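**Rotora opens glove-based demonstration collection for Sendudell handling model**

Feb 20, 2026 – Rotora has begun gathering hand demonstrations for Sendudell, its learning system for handling soft and irregular goods. The first collection block covers 57 household tasks and has produced 346 accepted episodes to date.

Operators work at a table and wear a sensor kit on the hand. Finger motion and wrist pose are logged together with wide-angle video, and all streams share one clock. Episodes with a gap in any stream are rejected at intake.

"Flexible items are underrepresented in our earlier data," said Irena Tomaszewski, head of data at Rotora. "A bag or a wrapped stem changes shape when it is lifted. The model needs many examples of that, from different hands."

Labeling is carried out by Sobczak under an existing contract. Each episode is divided into reach, grasp, move and release segments, and 5 percent are labeled twice to measure agreement between annotators. 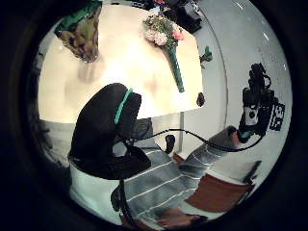

*Collection session for Sendudell: gloved operator at the table, with a bouquet and a camouflage-patterned bag.*

A second block of 11 tasks will add two-handed work – folding, tying and opening closures. Rotora plans to complete it by December.

**Technical contact:** Nazar Hordiienko, Rotora
**Press contact:** Oliwia Sowa, Rotora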